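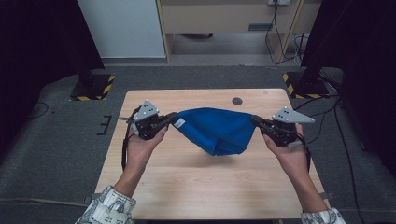 How Does a Robot Know How to Fold a Cloth?

A robot arm is a set of motors joined together. The motors do nothing until a computer sends them numbers. The list of rules that decides which numbers to send is called software. This page explains the software that helps a robot fold a piece of cloth.

Why cloth is hard

A wooden block keeps its shape. If you push one side, the whole block moves, and the computer can work out where every corner will be. Cloth is different. If you hold a towel by two corners, the middle hangs down. If you move your hands closer together, it hangs lower and makes more folds. Drop it twice and it will land in two different shapes.

Engineers call cloth a "deformable object". Deformable means that its shape can change when something pushes or pulls on it. Rope, dough and plastic bags are deformable too.

Step 1: Seeing

The part of the software that deals with pictures is called perception. A camera picture is a grid of tiny colored squares called pixels. The computer stores each pixel as numbers that say how much red, green and blue it has.

Perception software looks for groups of pixels that belong together. It marks which pixels are cloth and which are table. Then it looks for useful places on the cloth, such as corners and edges. A shadow can cause mistakes, as it makes part of the table look darker. A fold can cause mistakes too, when it hides a corner behind another layer.

Step 2: Learning from people

It would take a very long time to write a rule for every shape a cloth can make. Instead, many teams let the software learn from people. This is called learning from demonstration. A demonstration is one complete try at a job, done by a person.

The person can hold a gripper in each hand and use it to pinch the cloth. A gripper is the part that does the work of a robot's fingers. Working this way, the person has to pick things up with two hard jaws, the same way the robot will.

During a demonstration, the computer saves three kinds of information many times each second:

– what the camera sees
– where each gripper is and which way it is turned
– how far open the jaws are

Every saved line gets a time stamp. The software uses the time stamps to match each picture with the correct gripper position. If the two do not match, the robot learns to close its jaws too early or too late.

At Skesden, a team led by Ghada Matar recorded 1493 demonstrations of cloth folding. Noman Khokhar wrote the tool that checks them. It threw out 169 in which the time stamps were wrong or a gripper position was missing. The rest were used for training.

Step 3: Training

Training means showing the demonstrations to a program called a model. The model looks at a saved picture and guesses what the grippers did next. The computer compares the guess with what the person did. The difference is called the error. The computer then changes the numbers inside the model by a very small amount, to make the error smaller, and tries again with another picture.

The Skesden model is named Pristum. Early in training its guesses were poor and the grippers it controlled in the simulator missed the cloth. A simulator is a program that copies the real world, so that mistakes do not break anything.

Step 4: Planning and control

When the model has picked the next move, a planner works out a path for each arm. It checks that the arms will not hit the table or each other. A wrist joint that could turn a full 360 degrees would twist its cables, so the planner has limits on turning as well.

Last comes control. The controller sends numbers to the motors, reads sensors to find out where the arms really are, and corrects the difference. Then the camera takes a new picture and the steps of seeing, choosing, planning and moving start over. This is called a loop.

Try it yourself

You need a dish towel, two clothespins and a friend.

1. Lay the towel on a table.
2. Hold a clothespin in each hand. You may touch the towel only with the clothespins.
3. Your friend gives instructions, one short move at a time, such as "left hand, open" or "right hand, up".
4. Do only what the instruction says.
5. Stop when the towel is folded in half, then trade places.

Write down any instruction that did not work. Programmers call this a log.

Words to know

Controller: software that tells motors how to move and corrects them.
Deformable: able to change shape.
Model: a program that has learned from saved data.
Perception: finding useful things in pictures or other sensor data.

Text by Lorena Iturra. Checked by Ibsa Birhane.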